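News > Local Business > Technology

14 shares | 3 comments

Severyn Horobets does not like the word demo. He says it twice before I have my coat off.

"A demo is when you know what's coming," he says. "This is a work day with the door open."

The door in question belongs to Grureletti, the small automation shop on Sayce Street, and it was open all Sunday. I got there late. Parking was bad, the sign was on the wrong side of the building, and the morning group was already coming down the stairs talking about lunch. So I got the afternoon, which Horobets says is the better half anyway. "In the morning everybody is polite. After lunch they ask what it costs."

What does it cost? He laughs and goes to find coffee.

Horobets runs the bench side of the shop. Ju-won Woo does software. Hae-won Oh handles customers, and on Sunday also the door, the name stickers and the cookies. They had 300 stickers printed, and Oh says the box is a lot lighter than it was. First open day they've done. The idea came from Trunier, the packaging firm across the lot, who had been asking for a look at what goes on upstairs for two years.

The talk this year is all about Ilevik, the shop's name for its program for teaching an arm small, fiddly jobs without a fenced-off cell and a month of setup. Woo is the one to ask. She talks fast and I missed some of it.

"People come in thinking the arm is the hard part," she says. "You can buy an arm. The hard part is a drawer. A drawer has stuff in it, it's different every day, and somebody left it open."

So they don't tidy up, she says. That was argued over. Horobets wanted the bench cleared for visitors, she wanted it left how it is on a Tuesday. She won.

"If it only works on a clean table I don't want to show it," Woo says. "My kitchen doesn't look like that. Does yours?"

It does not.

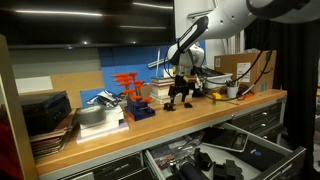
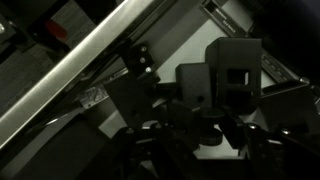
Robot arm and gripper at the workbench, and a closer look from the gripper's own camera.

By Yoon-hee Yoon
Staff reporter, business and technology
March 31, 2019

The second camera is Woo's favorite subject. One view from across the room tells you where the arm is, she says, but the small one at the gripper tells you what it's about to touch. She likes that the picture is not pretty.

"Half of it is gripper. Big dark blurry gripper. Visitors look at the screen and go, what is that? And I say, that's what the thing has to work with. Now you try."

Metal parts are a pain, she says. Anything shiny. The light moves and a rail is suddenly a white stripe. Black parts on black parts also a pain. I asked wether they could just paint everything orange, and she said a customer had once asked her the same thing in writing.

Around 2 o'clock a man near the back wanted to know if it would take his job. He works nights at a warehouse and he was not asking for fun. Horobets put down the coffee for that one.

"I told him what I tell everyone. I don't know your job," he says afterward. "I know mine. I used to sort brackets by hand, ten hours, and my thumbs still hurt. If a machine wants the brackets, take them. But I'm not going to stand there and promise him anything, I don't own his warehouse."

The man stayed another half hour, asking about wiring. Oh gave him a card.

Oh has her own list from the day. More kids than expected. More retired machinists than expected, and they ask the best questions. One of them, Chang-ho So, spent 11 years fixing presses and stood by the bench most of the afternoon with his hands behind his back.

"I wanted to see how slow it was," So says. "It's slow. That's fine. I was slow when I started also. I'd want to know what it does when it drops something, that's when you learn about a machine."

And what does it do?

"Ask her," he says, and points at Woo.

Woo says it stops and waits for a person, for now. Trying again by itself is the thing they're working on this spring. Every attempt gets saved, good or bad, and the bad ones get watched first, usually by her, usually on a Friday with the lights off. The current set has 428 attempts in it. She would like a lot more.

Next open afternoon is planned for April, no day fixed. Oh says to call before you come, and to use the side enterance, the front one sticks. There will be a bigger sign.

As for the price, I asked Horobets again on the way out. "Depends on the drawer," he said.

We use cookies to improve your experience on this site. By continuing to browse you agree to our use of cookies. Accept | Manage settings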